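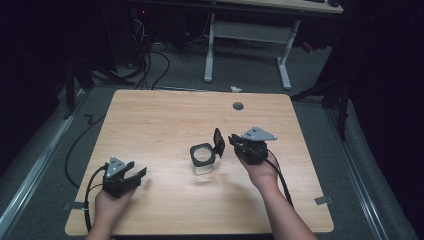

A pair of black hand-held grippers in use at a square wooden table.

Home | Our Programmes | Reports | Grants | Contact

January 7, 2020
By Araceli Llorente, Programme Manager

Progress Report to the Skandari Trust: Denture Care in Residential Homes, Second Reporting Period

1. Purpose of this report

This report sets out progress made by the Buruletti Oral Health Service under the grant awarded by the Skandari Trust for the improvement of denture care among older residents. It covers the second reporting period and should be read alongside the first report, submitted last summer. The Trust asked that the present report give particular attention to staff training, to the labelling of dentures and to the handling of referrals, and these are dealt with in sections 3 to 5.

2. Position at the start of the period

At the close of the first period the service had signed agreements with 18 residential homes. Two of these had not yet named a member of staff to lead on mouth care, and training could not be arranged with them until this was done. Both have now made an appointment.

Records held by the homes varied a good deal. Some residents had a full account of their dental history on file, including the date on which their dentures were made. In other cases the only entry was a tick against "wears dentures", with no note of whether the resident had an upper set, a lower set or a partial denture. The oldest set for which the service has found a written record was made in 1999 and is still worn daily.

3. Staff training

Training was given to 106 care staff during the period. Each session lasted half a day and was led by a dental hygienist. The content followed the outline agreed with the Trust: removing and replacing a denture without causing discomfort, daily cleaning with a brush and plain soap, overnight soaking, checking the gums and palate for sore areas, and recording what has been found.

Night staff remain the hardest group to reach. Most dentures are taken out in the evening and many are cleaned by staff who come on duty after the training has finished. Evening sessions were offered at four homes and were well attended at three of them. At the fourth, the session was postponed owing to sickness and will be held in the next period.

Feedback forms were returned by most of those attending. Staff asked for more time on partial dentures with metal clasps, which many find difficult to remove, and for guidance on helping residents who refuse mouth care. The session plan has been changed to allow for the first of these. The second calls for specialist advice, and the service has approached the community dementia nursing team with a view to preparing a short joint guide.

4. Labelling of dentures

Lost dentures were the most common complaint raised by families in the first period. A new set can take several weeks to make, and a resident without teeth during that time will often eat less and may be unwilling to join others at meals.

The service has introduced a marking kit supplied by Ertürk, by which the resident's name is written on the polished surface of the denture and sealed with a clear coating. Marking is carried out only with the consent of the resident or of the person entitled to act for them. Consent has been slower to obtain than expected where relatives live abroad or do not reply to letters, and the homes have been asked to raise the matter at each resident's regular care review.

Early results are mixed. Homes report that marked dentures are returned promptly when they are found in the laundry or on meal trays. The coating has worn thin on a small number of lower sets and these have had to be marked again. The supplier has been informed and a reply is awaited.

5. Referrals and record keeping

A single referral form replaced the three versions previously in use. It is completed by the home's mouth care lead and sent to the service through Gisteo, the records system adopted at the start of the grant. The form asks for the nature of the problem, how long it has been present, whether the resident is in pain and whether they are able to travel.

The most frequent reasons for referral were loose lower dentures, sore patches beneath the upper plate and cracked or missing teeth on the denture itself. Several referrals concerned red and inflamed tissue under dentures worn day and night. In these cases the dentist's first advice was to leave the denture out overnight and to improve cleaning of both the denture and the palate, with a review to follow.

Two homes continue to send referrals by telephone. Access to Gisteo has been arranged for both and further help has been offered.

6. Expenditure

Spending remains within the budget approved by the Trust. Travel costs were higher than planned on account of repeat visits to the homes furthest from the clinic. This was met by an underspend on printing. A sum of £2000 set aside for replacement marking materials has not yet been drawn upon, and the Trust's agreement is sought to carry it forward into the next period. A full statement of accounts is provided separately.

7. Matters of concern

The hygienist leading the training will be on leave for part of the spring. Cover has been agreed in principle but the dates are not settled. If cover cannot be confirmed by the end of January, the refresher sessions will be moved to early summer.

Staff turnover in the homes is also a concern. A number of those trained in the first period have since left, and in one home no member of the original group remains in post. The service proposes to offer a shorter introductory session for new starters, to be given by the mouth care lead using materials we supply.

8. Work planned for the next period

- Completion of the postponed evening session
- Refresher training for mouth care leads
- Issue of the joint guide on residents who refuse care, subject to the nursing team's agreement
- Re-inspection of all marked dentures
- A short survey of residents and families on comfort, fit and eating

The Trust is asked to note the contents of this report and to approve the carry-forward requested in section 6.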